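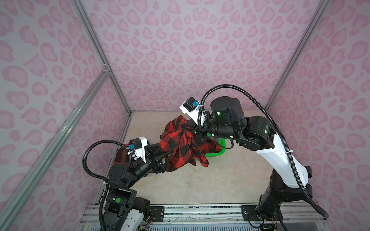 *Two arms, one plaid cloth, one green basket.*

**Can a machine do the laundry yet, or should I stop holding out?**

Posted by **Sirno**, Sep 9, 2022

I run the back room of a small guest house, which means I wash, dry and fold other people's bedding for a living and then go home and ignore my own. I've been reading about folding robots for years. They are always nearly ready. I was promised one before my last tumble dryer died, and I've buried another dryer since.

So where are we really? I don't need it to iron. I don't need it to match socks, as I gave that up in January and feel better for it. I want something that takes a heap of clean cloth out of a basket and gives me back a stack that wasn't there before. Pillowcases and tea towels would do. Fitted sheets I accept are between me and my conscience.

The picture at the top is the sort of set-up I keep coming across. Two arms have got hold of something in red and black check, in a booth with pink leopard-print walls that I would quite like for the guest house. Is that a thing I could have in my back room in a year or two, or is it like the flying car? I have £500 put by, and I suspect I can hear you all laughing.

---

**Tomaszewski**

Not laughing, but keep the £500 in the tin.

I look after machines in a commercial laundry, so I'll split your job in two. Folding flat things of a known size has been done by machine for donkey's years. We have a line for sheets and towels and it's very quick. The catch is that a person stands at the front and feeds in each piece by its corners, all shift long. The machine does the easy half and gets the credit.

The hard half is what your picture shows, a cloth that's all bunched up. A mug is the same shape wherever you leave it. A pillowcase has a new shape every time you drop it, and most of it is hidden inside the rest of it. The arms have to find an edge, then find a corner, and be sure it's a corner and not just a fold being pointy. One gripper in your picture does have a corner, so fair play. The other has it near the top edge. From there you or I would give it a shake and run a hand along the hem without thinking. A two-fingered gripper can't feel much of anything, so it has to look, and cloth is very good at getting in the way of itself.

Then there's the basket. Picking one item out of a pile without bringing its friends along is a job in its own right. I've watched grown adults fail at it.

What I'd look at for a guest house:

- A secondhand feeder-folder, if you've the floor space and the right electrics. They're big and loud and want servicing.
- A folding board. Plastic, hinged, costs next to nothing. I timed myself on tea towels once and got through 24 before the kettle had boiled and cooled enough to drink from. It was a large kettle.
- Fewer sizes of everything. Buy one pillowcase and stick to it. This saved us more time than any motor did.

For two arms that do the whole thing from heap to stack while you're off doing breakfasts, I wouldn't plan a room round it.

---

**Vamero**

just get a dryer with a bigger drum and fold them hot. my sister does this

---

**Zondska**

Tomaszewski is right about the feeding, though I'd be a bit more cheerful. I work in a joinery shop and we were told for ages that a robot would never load our sander, and now one does. It's slow and it sulks if the boards are warped, but it turns up. Five years before that I'd have bet my lunch against it.

Cloth is a good deal nastier than boards, I'll grant you. My own test for these things is to ask what happens on the bad go. Any demonstration can show you the good one. If you ever get near a seller, ask to bring your own washing, tip it in yourself, and then stand there with your arms folded (the only folding you may see that day). Ask who comes out when it drops something behind itself, and what they charge for the journey.

Also measure your room. Two arms on a rail with walls round them take up a fair bit of space, and you'd still need somewhere for the ironing you say you don't do.

---

**Sirno**

Thanks all. Folding board ordered. Vamero, I do fold them hot, I have the fingertips to prove it. Tomaszewski, what size did you settle on for the pillowcases?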